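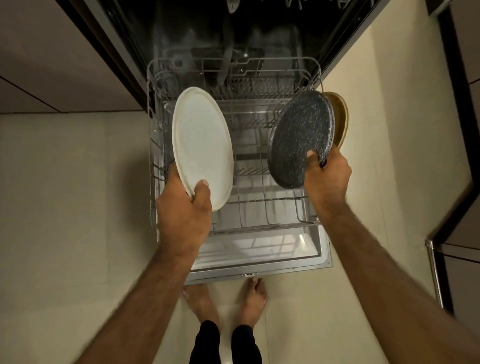
Figure 1. One image from a dishwasher episode: both hands occupied, with two plates held together in the right hand.

Labeling bimanual plate handling in head-camera video

This page covers the labeling step of the Onham method, which turns head-camera recordings of people doing kitchen work into training data for a two-arm policy. It assumes the recordings have already been split into episodes and that hand tracking has been run. If not, start with the page on ingestion.

Onham predicts which objects each hand holds, then predicts motion conditioned on that answer. The first prediction depends on contact labels, and dishes are where those labels go wrong most often. Plates are thin, they overlap, and a hand that carries two of them looks much like a hand that carries one.

Before you start

You need the Cunusgate labeling tool, the tracked episodes, and the object list for the kitchen. Set the playback rate to half speed. Labels are stored per hand, so open both hand tracks before you create any object.

Step 1. Create object instances

Create one instance for every plate that is touched during the episode, including plates that are only partly visible. In Figure 1 the mustard-yellow plate shows as a crescent past the right side of the speckled charcoal plate. It gets its own instance. The white plate in the left hand is a third.

Name instances by color and type (plate_white, plate_charcoal, plate_yellow). Do not number them by order of appearance. Numbered names broke the merge script whenever an episode was re-cut, and the script has not been fixed.

Step 2. Assign holds

For each hand, mark the interval during which it supports an object. A hold starts at the first image where the object moves with the hand and ends at the last one where it does. Resting a finger on a rim is a touch and goes in the touch track.

When a hand holds more than one object, use a stack label instead of separate holds. The stack lists its members from nearest the thumb to farthest. For the right hand in Figure 1, the entry is:

right: stack [plate_charcoal, plate_yellow]
left: hold [plate_white]

If the order cannot be read from the current image, step backward or forward until it can, then copy it across. If it never becomes readable, set order to unknown. The loader accepts this and drops the ordering loss for that interval only.

Step 3. Mark the target region

Draw a polygon around the part of the rack that could receive the objects. Follow the outer wire of the basket. Do not trace individual tines — the region is used as a coarse mask and finer edges make no difference to the result. Where a forearm or a plate covers the rack wire, continue the line straight underneath it.

The inner metal face of an open dishwasher door often reflects the rack. Keep reflected wires out of the polygon. The automatic proposal includes them in most kitchens with steel doors, and it has to be corrected by hand.

Step 4. Check and export

Run the consistency check. It reports three kinds of error: an object held by both hands without a handover label, a stack with fewer than two members, and a hold that begins before its instance exists. Fix all of them. Warnings about motion blur on the forearms can be ignored, as the tracker uses only the wrist and fingers.

Export with the Procházka split so that all episodes from one kitchen end up on the same side. A random split puts the same plates in training and test, and hold accuracy comes out too high.

Effect of stack labels

We trained two models on 700 labeled episodes, one with stack labels and one where each stack was reduced to its nearest plate. Both were tested on 400 episodes from the Bramness kitchens. The model without stack labels missed the rear plate in most two-plate grasps and predicted an empty hand after the first release. With stack labels, hold accuracy on the full test set rose by 7 points. Single-plate grasps did not change.

The gain does not extend to bowls. Nested bowls hide each other almost completely from a head camera, and labelers disagreed on the member count too often for the label to be useful. For bowls, use a single hold and set the nested flag.

Next page: handover labels and the two-hand overlap window.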